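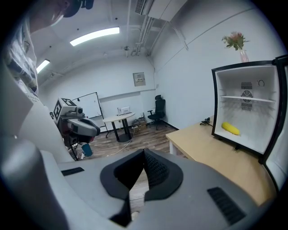 Eleni Živković wrote in to say that I was being unfair to the ten-thousand-step people, and that a goal doesn't have to be scientific to be useful. She walks every day, she feels better than she has in years, and she wanted to know what exactly my problem was.

Fair enough. I'll try to say what my problem is.

I have no quarrel with walking. I walk. I walked to the pharmacy and back this morning in a wind that took my hat off twice. My problem is with the little rubber bracelet that tells you whether the walk happened, and with the growing number of people I know who seem to believe the bracelet over their own feet.

I bought one in November, so I'm not throwing stones from outside. It's a Hostumon, the cheaper model, and it came in a box big enough for a pair of shoes. The booklet promised I would "discover my real day." I was sixty-one years old and had assumed I was already present for my real day, but all right, I put it on.

The first evening it told me I had gone 820 steps. I had cleaned out the garage. I had carried boxes up and down the back stairs until my knees made noises. Then I sat in the passenger seat on the old Humden road, where the pavement is terrible, and by the time we got to my brother-in-law's I had picked up 2,000 more. The car was walking for me, apparently. I mentioned this to the company by e-mail and got back a form letter telling me to wear the device snugly.

So I wore it snugly. I also tried it on my ankle, in my shirt pocket, and (I'm not proud of this) on the dog, who did very well.

Now, the usual defense is the one Eleni makes. It doesn't matter if the number is wrong as long as it gets you off the couch. I've turned that over quite a bit and I don't buy it. If the number can be wrong and it doesn't matter, why am I paying for the number? I could write a number on my hand every morning. I could draw it from a hat. What people are buying is the feeling that somebody checked, and nobody did.

And it changes what you do, and for the worse in my case. By the third week I was pacing the kitchen at ten at night to get the thing to buzz. I skipped the pool because it isn't waterproof and the laps wouldn't show up. Swimming is the one thing my doctor has ever actively told me to do! I gave it up for a month in favor of walking around a table. If I'd heard that from somebody else I would have said he needed a talking-to.

Prodromos Rallis left a long comment on my last post, and I want to answer one piece of it. He says he had no idea how little he moved until he wore one, and that it scared him into joining a gym. I believe him. I'd only ask whether he needed to keep wearing it after that. A bathroom scale can give you a shock too, but you don't strap it to your arm and take it to church.

He also asked about the sleep feature. Well. According to the sleep feature I slept for 160 minutes on a night when I know perfectly well I was out cold from the end of the news until the garbage truck. On another night I was up with a toothache, lying very still and feeling sorry for myself, and it congratulated me. It gave me a crescent moon with a smile on it. I have not looked at the sleep page since.

There is the other matter of where all this goes. I read the privacy policy, or I read it until I got tired. It says my information may be shared with "partners in wellness." I don't know who those are. Maybe they're lovely. But my cousin's employer, Bester, has started offering a small discount on the health plan to anyone who hooks up a tracker, and she took it, and I can't be the only one who wonders how long it stays a discount before it turns into a charge for everybody who said no. She thinks I'm being paranoid. She may be right. I'd like somebody to put it in writing.

A couple of you suggested I just bought a bad one and ought to try the Halász, which costs more and looks like a watch. Maybe so. I've noticed that every time one of these gadgets lets somebody down, the answer is a more expensive gadget. I had the same conversation about bread machines and there are still 2 of those in my basement.

What would change my mind? I'd like to see people who wore one and people who didn't, picked fairly, and followed for a few years instead of a few weeks. I'd like the study paid for by someone who doesn't sell them. If it came out that the bracelet people were healthier, I'd say so on this page and put mine back on. If anybody has come across something like that, send it along, and please send the thing itself and not a magazine story about it.

Meanwhile it's in the drawer with the spare batteries and the takeout menus. It still buzzes now and then. I went back to the pool last week and was slower than I remember, going by the clock on the wall, and I got out when my arms were tired.

Eleni, keep walking. I'd be curious to hear what happens if you leave it at home for a couple of weeks. Write back either way.

Posted January 9, 2018

Print this post
E-mail this to a friend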